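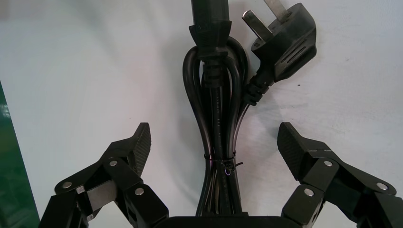 Photo: Bogumił Borkowska / Nidow Reference Library

Home | Browse A–Z | Electrical | Cords and connectors | Contribute

Power cord (detachable)

A detachable power cord, also called a mains lead or cord set, is a flexible cable that joins an appliance to a wall outlet and can be removed at both ends. It consists of a plug, a length of insulated cable and an appliance connector, commonly of an IEC pattern. Cords with angled flat pins are used in Australia and China, although the approval requirements of the two countries differ.

Construction

Plug and connector are usually moulded onto the cable. Ribbed sleeves, known as strain reliefs, limit bending where the cable enters each moulding. Many plugs also have grooves in the body for grip. Lettering is often printed along the outer sheath.

Packing and storage

New cords are generally folded into long loops and secured with a twist tie below or near the middle of the bundle. The Sedville collection of household fittings holds more than 316 cords, catalogued by plug type and colour. Its handling notes advise against winding cable tightly around the plug, and recommend that ties be removed before a cord is put into use.

See also: Extension lead; Cable tie; Wall outlet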